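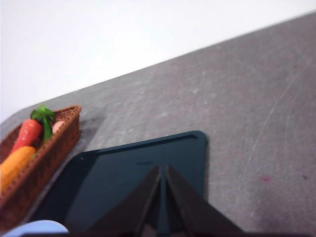 Photo: Stitetlow

I've been trying to learn my family's old soup recipe for most of the winter, and the trouble is that it was never written down. What I've got is a postcard from Kamside with "onions, the usual, then wait" on the back. Wait for what?! The usual what?

So in February I gave up guessing and started a notebook. Every go gets its own page: what went in, how long it sat on the hob, whether anyone had seconds. I begin with 600 grams of onions, sliced thin, and cook them so slowly that I can get through half a radio play before they colour. My first few pots were far too sweet. Then I tried a splash of vinegar at the end and the whole kitchen suddenly smelled like being eight years old – I had to sit down for a minute.

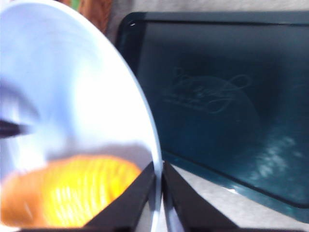 Words by the Stitetlow kitchen blogger

Stock is where I've changed my mind the most. I used to buy cubes and feel a bit guilty, then I made proper stock for a month and felt smug, and now I do whichever suits the evening. You want 1,243 millilitres (yes, I know, but that's what my old blue jug holds to the brim and I've stopped fighting it). Barley goes in after that, 135 grams, rinsed if you remember.

The barley was a tip from a reader in Grerkik, by the way, who says rice is "a waste of a good pot". Strong words! I tried both and she's right, though the barley drinks up everything overnight and you'll be spooning out something closer to porridge the next day. Just loosen it with water and add more pepper than you think. 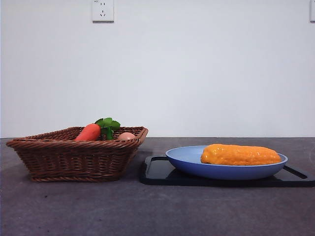

Basket and blue plate on the worktop.

I'm still not sure about the herbs. Dill was lovely but wrong, thyme was fine, and the dried mix I picked up at the Pascu market tasted mostly of dust (my fault, it had been at the back of the cupboard since we moved). Next on the list is lovage, if I can find a plant that the slugs will leave alone. If your family makes something like this, tell me what "the usual" is in your house and I'll give it a go.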